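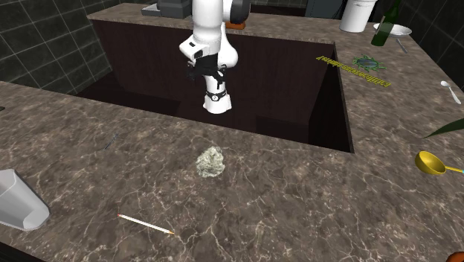
Brown-gray marble with thin white veins

About Us

Hi, and welcome to Roltell! I'm the person who answers the phone, writes the quotes and (most mornings) sweeps the shop floor. We're a small countertop business in Gatamville, and we cut, polish and fit stone for kitchens, bathrooms and the odd fireplace.

I started out 17 years ago in a rented garage on Morrison Street with one wet saw and a van that hated hills. These days we have 2 vans, a proper workshop with decent heating, and a yard out back where you can come and look at full slabs. Please do come and look! A sample the size of a coaster won't tell you much about how the veins run, and I've seen people change their minds completely once they stood next to the real thing.

What we do is pretty simple. You send me a rough sketch, I send you a price, and if you like it we come out and measure. Fitting a normal kitchen takes us one day. We'll take the old tops away too – just tell me when you book so I leave room in the van.

People ask me all the time whether marble is a bad idea in a kitchen. Well, it marks. Lemon juice and red wine will leave dull spots if you let them sit, and sealing only slows that down. I have it at home and I love it anyway, but if stains are going to keep you up at night, ask me about granite.

We cover Gatamville, Nino and everything along the river road between them. Further out, call me and we'll talk – there may be a small travel charge.

The yard is open Tuesday to Saturday, and we close for the first 2 weeks of July. Park by the blue gate, and wear shoes you don't mind getting dusty.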